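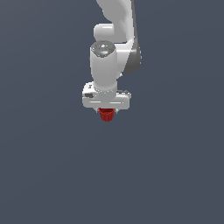 Unit 5: Gathering demonstrations in simulation
Instructor: Gemma Sartori

A demonstration is one complete record of the arm doing the task, saved as a list of time steps. Each step stores the joint angles, the finger opening, the camera view and the command sent to the arm. The learner is trained to predict the command from everything else.

What goes into a good set

Vary the starting pose of the arm and the position of the cup between episodes. If the cup always starts in the same spot, the learner can ignore the camera and still score well in training.

Keep failed grasps, but label them. The Plarby loader skips anything marked "fail" unless you tell it otherwise.

Long pauses are a common problem. When the operator stops to think, the record fills up with steps where the command is zero, and the trained arm may stall at the same point. Trim these before you submit.

The class set from last term has 118 episodes. Most show a grasp from above. Side grasps are rare, so expect weak results there.

Lab work, due Tuesday

Record 8 episodes of lifting the cup and holding it in the air. Replay each one from its saved commands and check that the final pose matches. Write a short note on any that drift.

Reading: the Zemora manual, chapter 5, on episode files and time stamps.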